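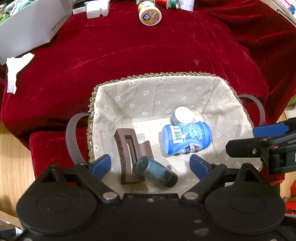 How do I choose the right size of basket for the things on my dresser?

Lay out the things first, standing or lying the way you'd want to keep them, and measure the patch they cover. Add two fingers' width on each side so a hand can get in. That measurement is the floor of your basket, and the height should come to the shoulders of your tallest bottle.

Landstead Evening Classes
Small Storage at Home
Week 4 handout: The lined basket

Welcome back! Last week was drawers, and I know a few of you went home and emptied every one you owned (wonderful, and sorry about your evening). This week we get to my favorite thing in the whole course, the open basket with a fabric lining. Bring the handout with you on Friday, and write all over it.

Why a lining?

Woven baskets are lovely and they have one weakness: gaps. A bobby pin will find one. So will the tooth of a comb, and anything with a loose thread. A lining closes up the inside and gives you a smooth floor, and if it lifts out you can wash it. It also gives you a pale background, which makes a bigger difference than people expect. Look at how easily a brown claw clip shows up against beige fabric with little white flowers on it. Put the same clip on bare brown wicker and you'll be patting around for it every morning.

A small print hides smudges better than a plain fabric does, and it still lets you see what's in there. Large, dark prints are gorgeous on curtains but they swallow things up in a basket.

Getting the lining to sit right

Linings crease at the corners. They all do it, even the good ones, and you can live with it or you can fix it. To fix it, pull the fabric up over the rim, push your fist into each corner in turn, then let the sides settle back down by themselves. If there's still a thick fold, take a small tuck and put two stitches in it by hand.

Measure your basket on the inside, along the floor and up the wall, and cut the fabric with extra for the turn at the top. I buy remnants for this from the bin at Flolunent, where short ends are sold by weight. My last one came to 283 grams and did a whole basket with enough left over for a drawstring bag!

Handles and rims

We'll have several baskets on the table to compare. Try these things on each one:

Lift it by the handles with something heavy inside. Soft strap handles that loop outward are kind to the hands, but they need room beside the basket on a shelf, so measure across the handles as well as across the body.

Run your palm along the rim. A braided rope rim feels good and doesn't snag sleeves.

Set it down on a slippery surface and give it a nudge. Satin and velvet look fantastic under a basket (that deep red velvet cloth is going to make you want one), but they ruck up when you drag things over them. Lift, don't slide.

What goes in

Our practice load is hair and bathroom things, the mixture nearly everybody has lying around: a claw clip, a couple of bottles, a glass jar with a lid. They're such different shapes that it makes a great puzzle.

Tall bottles go at the back, standing, caps up. If the cap is a different color from the bottle you can pick it out from above without lifting a thing.

Bottles that won't stand can lie on their sides, with the label facing up. Check that the cap is screwed tight first, please. I've learned this with shampoo and so will you.

Glass goes on the softest part of the lining and never directly against another piece of glass. A dark jar with a black lid doesn't say much about what's in it, so put a small sticker on the lid.

Clips go at one end, closed, teeth down or sideways. A big claw clip with an open frame takes up far more space than it ought to, and you can tuck a few hair elastics inside it.

Leave part of the floor bare. I mean it! A basket with a little room in it gets used and put back in order. One that's crammed turns into a drawer with handles.

Exercise for class

Work in pairs, with one basket and one load between you. One person packs while the other watches and says nothing (hard, I know). Then the other person takes out a single item, called by me, using one hand. If anything else tips over, swap places and pack again. We keep going until both of you can do it cleanly.

For home

Pick a surface that annoys you. Pack one basket for it, leave it alone until next class, and write down what has wandered in and what has wandered out. We'll start with those notes.

Supplies

One basket, lined or unlined, up to 2 feet long with the handles
A remnant, prewashed
Needle, thread, pins, tape measure
Your own small things to sort

Parier has plain unlined baskets on the lower shelves, and they're sturdy enough for this class. We're in the Lưu Room again, doors open at 7:00, and the long table by the sink is ours.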